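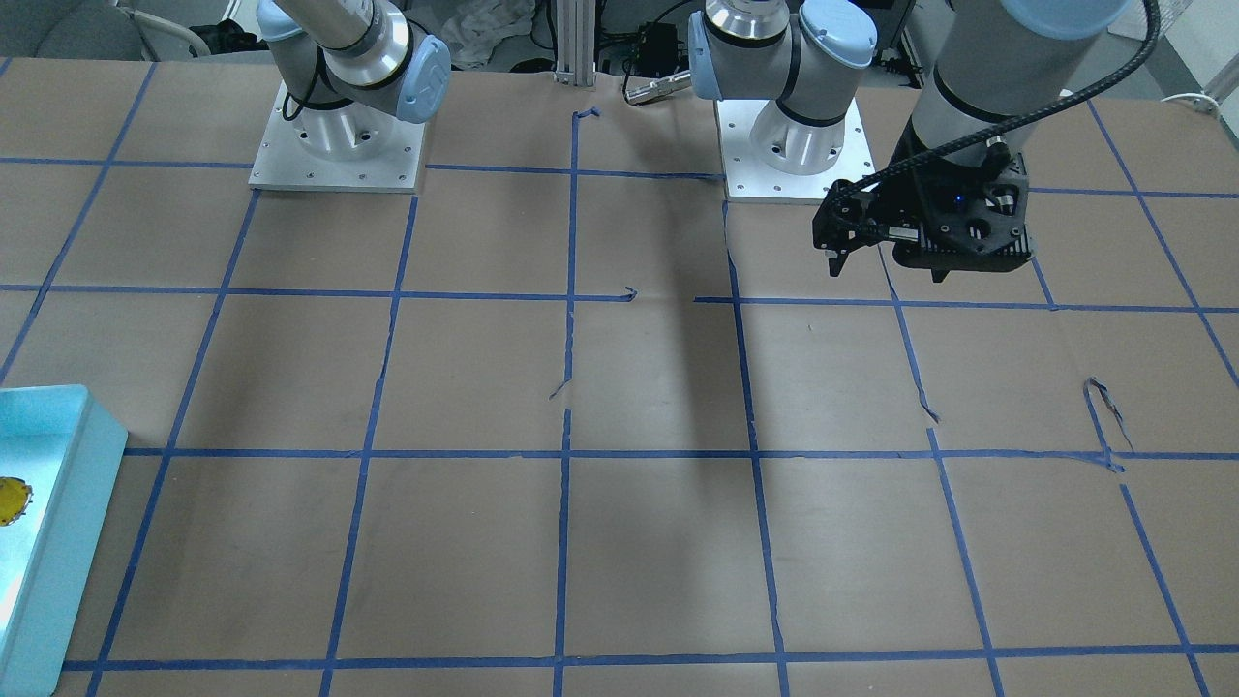

Posted by darius_p, 16:18
Board: Cells and workstations > House rules and good practice

Tape grid on the table: when do you replace it, and who is allowed to?

Hello all,

I am writing the bench rules for our two-arm station and I would like to hear how other groups do it before I fix the text. We use brown kraft paper over the whole table and blue painter's tape for the grid. Both arms are bolted through to the table on their own plates, so the paper and the tape go between and in front of the bases.

My problem is the tape. The lines get small bends, the ends come loose, and at the moment there is a strip on the right side which curls up from the paper. One horizontal line also has a gap in it, just right of the middle. Some of my colleagues say that it does not matter because the grid is only for the person who places the objects. I am less sure.

My draft says this at present:

1. The grid is checked before the first run of the shift. A loose end longer than a finger's width is pressed down or cut.
2. A strip which hangs free from the paper is removed before any arm is enabled.
3. A broken line is repaired with the arms parked and disabled. The new strip covers the full length of the line and is not a patch.
4. The paper is replaced after 100 runs, or earlier if it is torn.
5. Whoever changes the paper writes it in the log with their name and the run number.

Questions for you. Is 100 runs too often? Do you allow a patch? And do you let the operator do it alone, or must a second person be present?

Thank you,
Darius Pētersons

Reply from zineb_aa, 16:41

Hi Darius,

I like rules 2 and 3. I would be stricter with 1. A finger's width is different for every person, and you will have a discussion about it every morning. We wrote "no loose ends" and finished. It takes two minutes with a plastic card to press all of them down.

About 100 runs, for us this would be much too often. At the Rebane bench we have done 1,332 runs and changed the paper 18 times, always when it was torn or had a stain and never by the number. A fixed number makes people change a good paper, and then they do it in a hurry and the new lines are worse than the old ones.

One thing is missing in your draft. What about the objects and trays which are put on top of the grid? You have a light blue tray in the lower left corner, over the lines. If the rule is that the cells are the reference, the tray must have its own mark on the paper. Otherwise it goes to a slightly different place each time.

Zineb

Reply from hheitmann, 17:05

I must disagree with Zineb about the number.

"When it is torn" is a rule which depends on somebody looking and wanting to see it. People who want to finish their list of runs do not see a tear. I have watched this for years with gloves, with belts and with filters. A number is not clever, but it can be checked from the log by a person who was not in the room. If 100 is too often, take another number, but keep one.

For the patch I would say no, also. When two strips overlap there is an edge, and a fingertip that travels low will find it sooner or later. With narrow fingers it is easy to lift the tape and pull a piece of it along.

My bigger concern is rule 3, because it says "parked and disabled" without saying what parked means. Your gripper hangs over the paper with the fingers pointing down. For me this is not parked, even if nothing moves. A hand that repairs the tape has to go under it or very near to it. I would write the park pose into the rule by name, and I would also require that the arm is folded back over its own base before anyone reaches across the paper.

Henrik Heitmann

Reply from darius_p, 17:22

Henrik, thank you, you are right that the word is not defined. We have a pose called "home" and a pose called "rest", and in daily speech we mix them. In "home" the gripper is over the table. In "rest" it is back. I will write "rest" in the rule.

Zineb, the mark for the tray is a good point. Would you do it with tape or with a pen?

Reply from zineb_aa, 17:30

Pen. Two corners are enough. More blue tape on a blue tape grid is confusing, and a blue tray in addition!

Henrik, I accept that a number is easier to audit. But the number then has to come from somewhere. Darius, do you have a reason for 100, or is it only a round number?

Reply from darius_p, 17:38

It is only a round number.

Reply from esabatier, 18:02

Good evening. I am perhaps in the minority, but I think the whole question is in the wrong order. Before you decide how often to change the tape, decide what the grid is for. There are two cases and they need different rules.

In the first case the grid is a help for people. The person puts an object "in the second row, third cell" and this is enough precision. Then a line with a small bend is fine, and a gap is fine also. I would not stop the station for it.

In the second case somebody measures from the grid, or the lines are used to check that the table and the arms agree. Then tape on paper is not good enough, with or without your rules. Paper moves and becomes wavy when the air is humid. You would need an engraved plate, or pins in the table.

From what you write I believe you are in the first case. So I would keep your rule 2, because a hanging strip can be caught by the gripper, and this is true in both cases. The rest I would make much shorter.

Évan

Reply from hheitmann, 18:15

Évan, in theory I agree. In practice every grid that begins in your first case ends in your second case. A student needs a quick check, sees lines on the table and measures from them. Then the value is in a report. It happened at our place with a grid which was put down for sorting parts by eye, and after some months three people were using it as a coordinate system.

If the grid is not for measuring, the rule sheet has to say so in the first line. I would accept short rules if that sentence is there.

Reply from esabatier, 18:19

That sentence I would sign.

Reply from subin.joo, 18:47

Hello, I am new on this board. I do the daily checks at Pladmont, on a station with two arms and paper like yours, so I can tell how it is from the side of the person with the tape in the hand.

On the second person: please do not require it for every loose end. We had this rule in the beginning. The result was that people waited, and then they did not wait, and they pressed the tape down when no one was looking. Now we have it like this. For pressing down or cutting an end, one person is enough, with the arms disabled. For a new line or new paper, two persons, one at each side of the table. It is also much easier to lay a straight line with two, because one holds the end and the other pulls. Most of our crooked lines were made by somebody alone.

On small pieces: a folded bit of tape that stays on the paper is worse for us than a long loose strip. The long one everybody sees. The small one looks like part of the line, and then it sticks under an object or to a fingertip. I would add to the rule "remove all cut pieces from the table and count the strips used". It sounds like too much but it is quick.

On cables: this is not in your draft. The cable of the gripper hangs in a long arc on your left arm. When you check the tape, check also that the arc does not touch the paper in the lowest pose of the arm. We do both in the same round.

Also the back of the table. There is a white cloth behind the edge, and a metal cylinder lying close to the edge of the paper. Our sheet says nothing loose within a hand's length of the paper edge, on all sides. We wrote it after a cloth came under the paper and made a bump.

Su-bin Joo

Reply from darius_p, 19:10

Thank you Su-bin, this is the most useful for me. The split between one person and two persons solves a discussion that we have had here since December.

I only hesitate with counting the strips. Does anybody really do this when they are tired?

Reply from subin.joo, 19:16

Not always. But we cut the strips first and lay them along the table side, so if one is left you see it.

Reply from zineb_aa, 19:20

Same at Rebane, we cut first. It also stops people from tearing the tape by hand, so the ends are clean and do not fray so much.

Reply from darius_p, 20:04

New text, after your comments. Please say if something is wrong.

0. The grid is for placing objects by eye. It is not used for measuring or for calibration.
1. Before the first run of the shift, with both arms disabled: press down or cut all loose ends. Remove every cut or folded piece from the table. One person may do this alone.
2. A strip hanging free from the paper is removed before any arm is enabled.
3. New lines and new paper: both arms in the pose "rest" and disabled, two persons. Cut the strips first with scissors. One strip for the full length of each line, no patches.
4. The tray is placed on its two pen marks.
5. In the same round, check the gripper cable and the edges of the table. No loose items within a hand's length of the paper.
6. The paper is changed when it is torn or stained, and at the latest after the number of runs written on the sheet at the station. The number is reviewed from the log.
7. Name and run number in the log for every change of line or paper.

For the number in rule 6 I will keep 100 for now.

Reply from hheitmann, 20:11

Good. In rule 1 you should also write the pose. If one person alone reaches over the table, it is even more important than in rule 3.

Reply from esabatier, 20:26

For me it is still long, but I can live with it. I would not stop a run for a gap in one line and your rules do not say if I must. Please decide this, or Henrik and I will decide it differently on the same day.

Reply from darius_p, 20:33

Henrik, yes, corrected, "rest" is now in rule 1 also.

Évan, a gap does not stop a run. It is written in the log and repaired before the next shift. A hanging strip stops the run. I put this as 2a and 2b.

Reply from hheitmann, 20:40

I would stop for both, but it is your table.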